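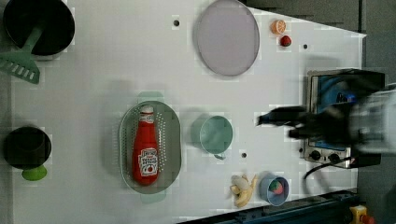
We use cookies to remember your reading settings and to count visits to this page. Accept all | Manage choices

Hosseinzadeh, Levavero Robotics Group, Petudia
May 2025

4. The Open Day

4.1 How the day was set up

The earlier sections of this paper deal with what our robot does when only we are looking. In this section we want to tell, at a bit more length than is usual, what we learned when we opened the doors in November and let the people of Petudia come in and watch. We had planned for up to 200 visitors over the day, in small groups, with children in many of them, and we had built our whole plan on the idea that people would stand still, listen to a short talk, and then see the arm move. Anyone who has ever invited a school group anywhere will already be smiling at that.

The demonstration used the same play kitchen that we use for our weekday work in the Prastia project. We thought for a long while about bringing out something grander for the occasion (there was a lively argument over lunch in favor of real crockery), but in the end the play kitchen won, and we are very glad it did. People know at once what a colander is for, and what a frying pan is for, and so they arrive with opinions. A visitor who has no idea how an arm is controlled still has a firm idea of where a banana ought to go, and will tell you so, and that turned out to be the best way into a conversation we have ever found.

A group would gather along the near side of the floor, one of us would say a few words, and then a visitor would choose a task. We wrote the tasks on cards and let people draw one, or make up their own if they liked. The made-up ones were nearly always better. "Put the strawberry somewhere it will be happy" came from a very small visitor and gave us plenty to think about, as our task language has no word for happy.

4.2 What visitors looked at

We had expected people to watch the arm. Many did, of course, above all when it first started to move and there was a small intake of breath along the line. But once they had seen it move, a good number of them drifted over to the monitor, where we were showing the view from the small camera at the wrist, and there they stayed. We had put the monitor out almost as an afterthought, on a borrowed stand, and by the middle of the morning we had turned it to face the room and moved the talk over to it.

Looking out past the fingers seems to change the questions that people ask. From across the room they wanted to know how strong the arm was, how fast it could go, and whether it would ever hit anybody. At the monitor they began to ask what it could tell about the things in front of it, and how, and what happens when the thing it wants is only partly in view. A plate, for instance, is an easy object to recognize when you stand beside the table, and a much stranger one when all you have is a pale circle and its shadow on a white surface.

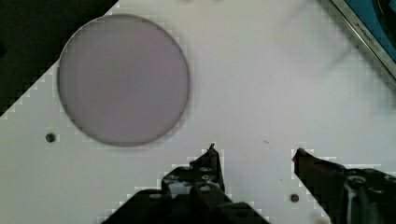
One retired baker spent a good part of the afternoon on just this point. The baker's question, put to us in several forms, was how the fingers could get under something so flat, and whether we had thought of sliding it to the edge of the table first, as one does with a sheet of dough. We had thought of it, and had set it aside as too risky with the old controller. We have since taken it up again, and the plate-sliding trials described in Section 5 owe their start to that talk.

The other thing people liked was comparing the two views. A parent would stand by the table and a child by the monitor, and they would call out to each other what they could see. We had never done this ourselves, and it is a humbling exercise. Standing by the table you feel you know where everything is. The child at the monitor may have no idea that there is a toaster oven at all, and is quite right to say so, and a policy that leans too hard on the wrist view is in the same position. In our own planning meetings we now sometimes split up in the same way and talk a failed run through out loud. It is slow, and a little silly, and we recommend it warmly.

Of all the objects, the one most often asked for was the ketchup bottle. We think this is partly the color and partly that everyone has one at home. It is also a good teaching object, as it has a clear top and bottom and so a visitor can guess which end the gripper ought to go for. We often had it lying in the colander, and that makes for a harder reach than it may seem, with the rim to clear on the way in and again on the way out. When we asked visitors to point at the place where they would take hold, most of them pointed at the neck. Our planner, left to itself, tends to prefer the middle of the bottle, and the children let us know that they found this very poor.
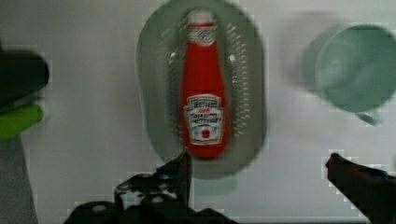
4.3 The frying pan

The pan deserves a few words of its own, because it was the task in which our weekday habits served us least well. In our own trials we tend to lay the pan down in much the same way each time, without ever having decided to. Visitors have no such habits. They turned it with the handle toward themselves, toward the arm, toward the fruit, and once upside down, with great ceremony. Each turn asked for a different approach from the wrist, and a few of them asked for a reach that the arm could only make by a long and rather awkward route, with its cables trailing after it. We let it take the long route when it was safe to do so, and stopped the run when we had any doubt.

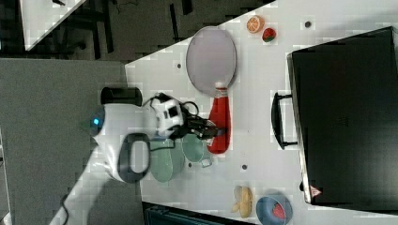 Figure 2. The gripper over the red handle of the toy frying pan.

We came away with five changes to the way we set out the table, the chief of them being that the person who lays out the objects is now never the person who wrote the task. We also keep the visitors' cards in a shoebox next to the keyboard and draw from it when we run short of ideas. Some of them can't be done with the present gripper, and one or two can't be done by anyone. The full list of card tasks, in the visitors' own spelling, is given in the appendix, with a note against each of those we have tried since.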